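Reveal (cabinetmaking)

In cabinetmaking, a reveal is the narrow space left visible between two adjacent parts, most often between neighboring doors, between drawer fronts, or between a door and the case that holds it. The word is also used for a deliberate step or setback where one part meets another, as between a face frame and the edge of a door casing. This article covers the first meaning. Among installers the same space is called a gap or a margin.

Purpose

A reveal gives moving parts room to open without rubbing. It also takes up small errors in cutting and hanging, along with changes in size caused by humidity. Solid wood moves mainly across the grain, so a wide solid door needs more side clearance than one made from a stable sheet material. Painted edges need further allowance for the thickness of the coating.

The space has a visual role as well. It shows as a dark line because little light reaches the case behind it, and the eye is quick to notice where such a line changes width. A reveal that is slightly too wide but even is usually judged better than a narrow one that tapers.

Types

Full overlay fronts cover nearly the whole case, and reveals between them are kept small. Partial overlay fronts leave part of the case or face frame exposed, which makes the reveal much wider. Inset fronts sit inside the opening, flush with the frame, and have a reveal on all four sides. Inset work is the least forgiving, as an opening that is out of square cannot be hidden behind the front.

Slab fronts, which have no raised or recessed detail, depend heavily on the reveal, as it is often the only line on the face of the cabinet.
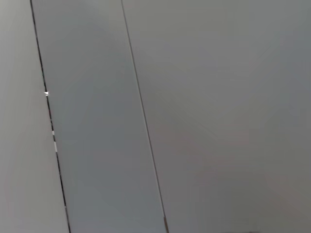
4 min read · 2,781 characters

Setting out

The size of a front is found by subtracting the reveals from the space available. For a pair of doors, the side reveals and the center reveal are taken from the total width and the remainder is divided by two. Shops that build to a fixed system work from tables instead. The Citora system, for example, lists 12 standard front widths and assigns half of each shared reveal to each front, so that units can be placed side by side in any order. The Fasolano method uses full reveals on one side only — a simpler rule at the saw, but one that makes the end unit a special size.

Adjustment

Concealed hinges normally allow movement in three directions: side to side, up and down, and in and out. Height is commonly set first, followed by side position and then depth. Changing one setting may disturb another, and a second pass is common. Spacers of known thickness are placed between fronts as a check.

Reveals can shift in use. Frequent causes are loose hinge screws, a sagging shelf or case top, and settling of the floor under a long run of base cabinets.

See also: Face frame; Inset door; Overlay; Scribe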